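How to File a Complaint After a Bad Flight

If something went wrong on your flight and the airline's desk staff could not fix it, the next step is a written complaint. Most airlines will not act on a phone call alone. The steps below cover delays, lost bags, seat problems and trouble caused by other passengers.

Before you start

Gather your paperwork first. You will need:

Your booking reference and ticket number
Your boarding pass, or a screenshot of it
Bag tags, if a bag was lost or damaged
Receipts for anything you had to buy

The ticket number is usually on the confirmation email, not the boarding pass. If you booked through an agency such as Pastari, the agency's own reference will not work on the airline's form. Log in to the agency account and look for the airline reference under trip details.

Step 1: Write down what happened

Do this the same day if you can. Note the flight number, your seat, the times, and what the crew told you. Keep it in order and leave out guesses. If another passenger was involved, write down their seat number if you know it.

Step 2: Find out which airline to contact

Many flights are sold by one airline and operated by another. The confirmation will say "operated by" near the flight number. Complaints about service on board normally go to the operating airline. Problems with the ticket itself normally go to whoever sold it.

Step 3: Fill in the form

Look for a page called Customer Relations or Feedback. Pick the category that fits best, even if it is not exact. Keep your message under one page and put the main problem in the first two lines.
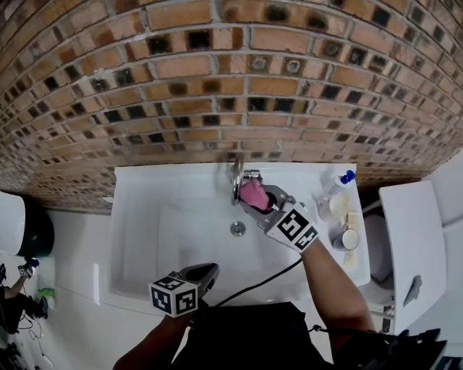
Can I complain for my whole family on one form?
Most forms let you add other passengers from the same booking. People on a separate booking have to send their own.

Step 4: Say what you want

Ask for one clear thing. It might be a refund of a seat fee, the cost of a meal, or a repair to a suitcase. Give the amount and attach the receipt. A sample message:

"My flight from Otdale to Solthorpe on 16th May left late and I missed my connection. I paid $102 for a hotel room. I am asking for this amount to be refunded. My receipt is attached."

Step 5: Save a copy

Take a screenshot before you press Submit, then another of the page that comes up after it. Write the case number on your notes. Some forms do not send a copy by email.

Step 6: Follow up

If you have heard nothing after 14 days, reply to the confirmation email with your case number in the subject line. Do not open a second case. Duplicate cases are often merged and can go to the back of the line.

If the airline says no, ask for the reason in writing. You can then take it to the aviation regulator or consumer office in your country. Attach the airline's reply to your new complaint.

Lost and damaged bags

Bags have shorter deadlines than other complaints. Report the problem at the airport before you leave the baggage area and get a report number. Check the airline's conditions of carriage for the time limit on a written claim.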